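Fiore (gripper program)

Fiore is a procurement and planning program for robot grippers and their wear parts, run by the equipment supplier Drivness for small workshops and teaching labs. It covers the budgeting stage of a purchase, the choice of fingers and straps, and the schedule for replacing them. The program took its present form after Drivness merged it with Prakier, an earlier price list for spare parts.

Background

Before Fiore, most of Drivness's customers bought an arm and a gripper together and ordered spares when something failed. The workshop at Illgate kept records of these orders and found that small parts made up a larger share of yearly spending than planned. Loops, bands and clips were bought one at a time, often with a separate shipping charge. Drivness used the Illgate records to draw up the first Fiore budget sheet.

Budgeting

The Fiore sheet divides costs into purchase, fitting and upkeep. A standard plan allows $3,696 for the first year, of which $800 is held back for upkeep and $200 for fitting. Each plan includes 2 full sets of finger parts. Money left in the upkeep line at the end of March may be carried over once. Arms, controllers and work tables are budgeted separately.

Wear parts

Straps and loops are listed apart from rigid parts and may be reordered without changing the main plan. Buyers are asked to record the work surface as well as the gripper, as stone, steel and coated board are entered under different headings. Stone tops are also checked for chips and loose debris before a plan is priced. Close views taken from the wrist are accepted with an order.

A black gripper finger with a cream-colored loop over its tip, between two straps, above a veined dark stone surface with small pieces of debris. 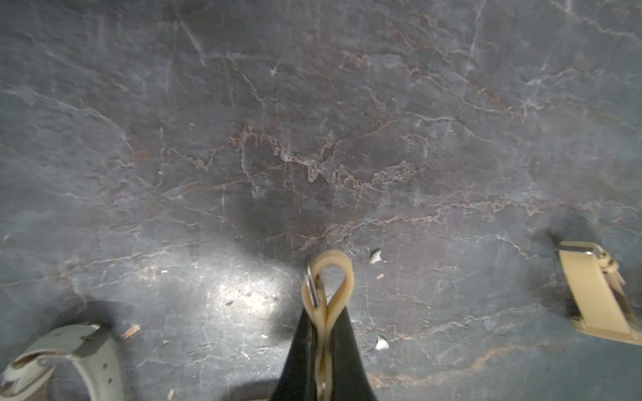 Ordering

Orders are grouped by quarter. Requests received after noon on the closing day move to the next group. Customers on the old Prakier list keep their part numbers, which Fiore accepts alongside its own.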